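Mon 3 March

Bin cell again. Third entry in a row about a cable, which tells you how the winter has gone.

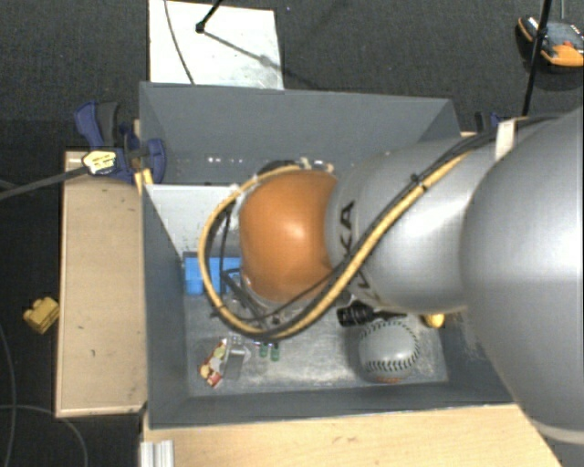

So how often does the dress pack on a picking arm need to be looked at? Every 30 hours of running if the wrist turns a lot, and once a week if it mostly goes up and down. Skjelbred's sheet says every 1000 hours. I don't know what arm they were thinking of when they wrote that.

Chia-jung wants to shorten the loop at the wrist. Her case is that a big open loop hanging over the bin will snag sooner or later, and I can't say she's wrong. But we shortened it in November, and the yellow cable pulled tight whenever the last joint went past 105 degrees. Two days of dropped signals and Eilif blaming the software. I'd take a loop that looks sloppy over one that tugs on the connector. We left the length alone and I put fresh ties on the thin black ones along the link.

The strap up on the big section is the part I trust least. It holds the bundle fine when the arm is parked. Run it at full speed and I think it creeps, a hair at a time, and then the slack ends up somewhere you don't want it. Marked the cable with a paint pen so I can stop arguing about it from memory.

Went over the clamps on the bin as well. Norley sold us on a proper fixture last year and it still isn't here, so hand clamps it is. I snug them up before each shift. If the bin shifts even a little, the taught positions are off and the tool goes down on a wall.

Eilif ran 218 picks after lunch, same junk as always, baseball and flashlight included. He called it a good run. Maybe. The baseball is the easy one and he knows it. I want to see the small flat packet done as many times before I call anything good.

Hedvig asked whether the new monitoring package from Sotirar would catch cable wear early. They claim it gives up to a week of warning. I'd like to hear how it knows. Until then I have a flashlight and a paint pen.

Tomorrow: check the mark, regrease nothing, order ties.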